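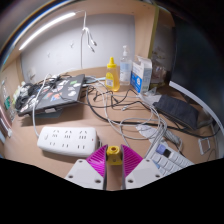 Figure 1. Wrist view with the gripper over the desk, power strip in front of the left finger.

3.2 Segmenting demonstrations

The Jerow pipeline takes hand-held gripper recordings and cuts them into short clips for policy training. The first version, written in January, split every recording at fixed intervals. This often put a cut in the middle of a grasp. The current version splits on finger opening instead.

Opening is estimated from the video alone. A small detector finds the magenta pads, and the distance between their inner edges is divided by the value measured with the fingers fully open. The signal is sampled at 60 Hz and smoothed with a median filter. A cut is placed where the opening has been stable for 2 seconds and the camera pose is nearly still.

The training set held 1,176 clips after filtering. Clips in which either pad was lost for more than a few samples were dropped -- most of these came from fast wrist turns.

3.3 Target selection

Cables were the main source of false targets. The segmentation model tended to merge a cord with whatever it was plugged into or lying across, so the planner received one large mask with a center far from any usable grasp point. Brayden Penner added a step that erodes thin regions before the mask is split. With it, 67 percent of the proposed grasps on the test recordings fell on the intended object.

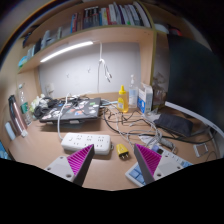 Figure 2. Yellow plug adapter just beyond the finger gap, with the power strip to its left.

3.4 Remaining problems

Erosion also removes small parts that should be kept, such as adapter prongs. A fixed kernel size is used for now, and scaling it by estimated depth is left for the next version.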